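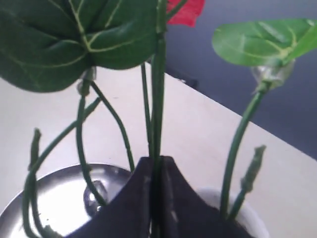 Ticket 175: Leaves won't stay up on the faux arrangement
Opened by: Maureen Hartley
Status: Solved

Maureen Hartley
Hi all! I bought the big red and green artificial arrangement from the Skollesmont range back in April, and I've been putting off asking because it feels like such a silly problem. The leaves droop. They look gorgeous for a day or so and then one of the big dark ones swings around and hangs its face to the wall, and I go and turn it back, and next morning there it is again. Mine go into those little clear plastic joints between the leaf and the stem, and I think that's where the trouble is. I've tried pushing them in harder. I've also tried a dab of school glue (please don't yell at me), which held until I dusted.

The stems are in a black vase with a fairly wide mouth, if that matters.

Chelsea Rudd, Skollesmont support
Hi Maureen, thanks for writing in, and no yelling! Could you tell me a couple of things? Does the leaf spin inside the clear joint, or does the joint itself spin on the green stem? And did you trim any of the stems when you put it together?

Maureen Hartley
Ooh, good question, I had to go and wiggle them. On the dark leaf the joint stays put and the leaf turns inside it. The lighter green one is solid as a rock. And yes, I trimmed a few with kitchen scissors, which was a mistake, they chewed the ends up something awful. I ended up borrowing wire cutters from my neighbor Phyllis Catterall for the rest.

Chelsea Rudd, Skollesmont support
That helps a lot. Please pull the loose leaf straight out without twisting, then peel off every bit of the dried glue, both on the leaf end and inside the joint. Warm water and a toothpick should get it. Let it all dry overnight. Then wrap one turn of green floral tape around the leaf end and push it back in until it stops. If it still turns, add a second wrap.

For the vase, try some crumpled chicken wire or a block of dry foam in the bottom. With a wide mouth the stems lean over, and a heavy leaf will always want to roll toward the low side.

Maureen Hartley
Okay, update! The glue took forever, I was at it through a whole episode of my show. One wrap wasn't enough for the big leaf but two did it. I had no foam so I used a bag of clean gravel left over from the fish tank, poured in around the stems, and they stand up so much better now. I also bent the tall ones together a little so they hold each other up.

It's been 14 days and I haven't had to turn a single leaf. I even moved the whole thing to the hall table and back again.

Chelsea Rudd, Skollesmont support
So glad to hear it! Gravel is fine, just lift the vase from the bottom when you move it, as it'll be a lot heavier. I'm marking this one solved, but reply here if the leaf starts turning again and I'll reopen it.

Maureen Hartley
Will do, thank you Chelsea! Off to give Phyllis her wire cutters back.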